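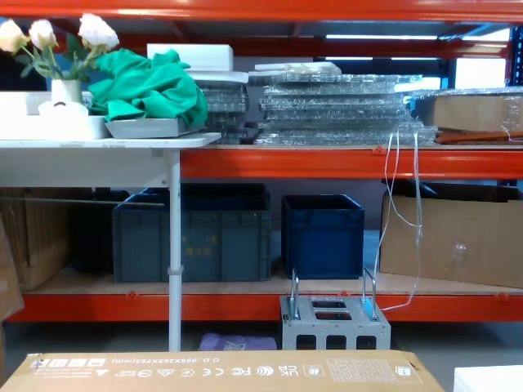
3.2 Moisture uptake in stored board

Board samples were held at the Sivville depot for nine weeks and weighed every Monday. Of 258 samples, 172 stayed within the tolerance set by Henriques and Caldeira.
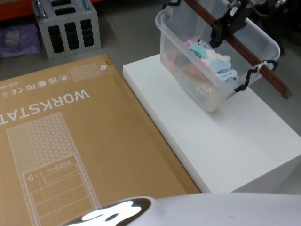
Figure 4. Printed corrugated carton.

Uptake was greatest along cut edges and lowest at the center of each panel. Ink coverage was treated as a separate variable. Cartons with thin white line art on tan-brown board, as in Figure 4, were assigned to the low-coverage group. Full-coverage cartons from Istano were tested separately (Section 3.3).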